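ロボ研の冬の製作まとめ、忘れないうちに書いとく。長いです。たぶん20個くらいになる

2023年12月23日、部室。暖房がきかない。手袋したままネジ回してる1年がいる、やめなさい

前提から。うちの班は手で持って使うグリッパーを作ってる。人が握って物をつかんで、その動きをカメラで録って、あとでアームに真似させるやつ。班の名前はGandidari。由来は聞かないで、先輩も知らない

4月に始めたときは指がまだ段ボールだった。そこから考えたらまあ進んだ

メンバーは自分と、留学生のゲーザ(Géza Pintér)、アンパロ(Amparo Usuga)、あと1年がふたり。顧問はたまに来てお菓子を置いていく

今日の作業
・指の付け替え
・カメラの角度の再調整
・録り直し
・報告書(手つかず)

指は46番。印刷した順に番号ふってるだけなので、46種類設計したわけじゃないです。半分くらいは失敗品。途中で剥がれたやつにも番号ふってる

45まではつま先が丸かった。丸いと薄いものがつかめない。カードとか紙とか全滅。で、ゲーザが「箱にしろ」と言い出して、箱にした

箱にしたら組むのが早い。指の上からネジ2本で留めるだけ。最初からこれでよかったのでは

アーム側はインサートナット。真鍮のやつをはんだごてで熱して埋める。これ考えた人ほんとえらい。前は樹脂に直接タップ立ててて、3回付け外ししたらバカになってた

ただし埋めるときにまっすぐ入らない。1年が斜めに入れて、アーム1本やり直し。自分も4月に同じことやったので何も言えない

コツ:こては押さない。重さだけで沈むのを待つ。最後に平らな金属板で押さえて冷ます。待てない人は向いてない(自分)

フィラメントは濃い緑。黒が切れてて棚にこれしか残ってなかった。アンパロは気に入ってるらしく、次もこれがいいって言ってる。はい買います

で、カメラの角度。今日いちばん時間とられたのがここ。両方の指先がちゃんと入って、なおかつ奥の机も見えてないと学習で困る。前回は右の指が切れてて、その回のデータ全部捨てた。つらすぎる

角度を1段下げて、何も持たずに指を開いて確認

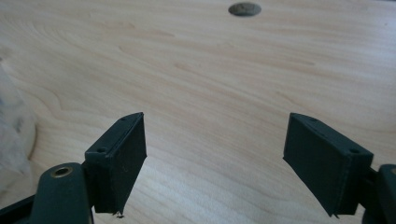 指と指のあいだから机がちゃんと抜けて見えてるのでOK。つかむ前に物が見えてるかどうかが全部なので、ここは広いほどいい

左の指のほうがちょっと大きく写るのは気になる。カメラの取り付けが傾いてるのか、持ち方のくせなのか。ゲーザは持ち方だと言う。自分は取り付けだと思う。決着つかず

あと印刷のバリ。指の下にヒゲみたいなのが残ってる。削れと言ったのは誰だ。自分だ。削ってない

まあつかむ面じゃないので今日はそのまま。報告書の写真を撮るまでには削りまs

録り直しの話。やる動作はひとつだけ、机の上の物をつかんで横に置く。それだけ。それだけなんだけど、人によってぜんぜん違う

アンパロは速い。1年は慎重すぎて毎回止まる。ゲーザはなぜか必ず一回物を回してから置く。回すな。アームが覚える

で、持ち方の紙を作って壁に貼った
・開いてから近づく
・つかむ前に一拍
・まっすぐ上げる
・回さない(ゲーザ)

目標は1,000回分。部内ルールで、失敗した回も消さずに別フォルダへ。失敗のほうがあとで役に立つことがあるって先輩が言ってた。まだ役に立ったことはない

さっき集計したら、失敗込みで1,410回たまってた。え、いつのまに。成功だけで1,000いってるかは怖くてまだ見てない

保存先がパンパンなので、誰か外付け持ってきてください。部費で買うやつは年明けまで来ないです

閉じる動きがまだ渋い。握りの途中で一瞬引っかかる。リンクの穴をちょっとさらったらましになったけど、完全じゃない。グリス派とやすり派で揉めてる。自分はやすり派

ゲーザが「設計の穴径を変えればいい」って言った。それはそう。でもアームから刷り直しになるんですよ、何時間かかると思って

→ 47番で直すことになりました。負けた

47の変更点メモ
・アームの穴径をちょい大きく
・指先の内側に滑り止めを貼る浅いくぼみ
・ネジ穴の位置は46と同じ(ここは変えない、絶対)
・角の面取り、地味に指が痛い

滑り止めは候補がいくつかあって、自転車のチューブを切ったやつがいまのところ強い。アンパロの案。匂いがすごい。部室がずっとゴムくさい

シリコンシートも試したい。高い。薄いのを小さく切って使うなら1枚で全員分いけそうなので、年明けに顧問に交渉する。お菓子の流れで切り出す作戦

学習のほうも少しだけ。前のデータで回したときは、手前まで行って空をつかんで満足して帰っていった。かわいい。かわいいけどダメ

たぶん時間ずれ。映像と開き幅の記録が微妙にあってない。録画の最初に指を2回カチカチ閉じて、それを目印に合わせることにした。原始的だけど確実

カチカチ忘れた回は合わせようがないので、壁の紙に「最初にカチカチ」も追加。追加したそばから自分が忘れた

1年のひとりが合わせるスクリプトを書いてくれてる。変数名が全部食べ物。読めるけど腹が減る。レビューは年明けにやります

報告書の担当
・機構:ゲーザ
・データ:アンパロ
・まとめ:自分
・図:1年ふたり
まとめが一番楽だと思ったでしょ、全員の締切が守られた場合だけです

日本語の文法チェックはこっちでやるから、ゲーザは遠慮なく書いてくれ。むしろ自分の文章のほうが赤入れられてる。助詞が抜けてるって。ハイ

春の発表会は実演ありで申し込んだ。動かなかったら手で持って実演します。手持ちなので。つかむのは人間でもできるので

いま47のアーム側を刷り始めたとこ。一層目は無事。このまま放置して帰りたいけど、無人運転禁止なので交代で見張り。最初は自分

見張りのあいだに報告書をやるつもりで、このスレッドを書いてます

あ、六角レンチの細いほう持って帰った人、怒らないから返して。あれがないと指が外せない

追記:レンチ、自分のポケットにあった。すみませんでした

追記2:ゲーザがカメラの取り付けを測ったらほんとに少し傾いてた。なのでさっきの件は自分の勝ち。47を組むときに一緒に直します

次は47が組めたら書く。見張りの交代まだですか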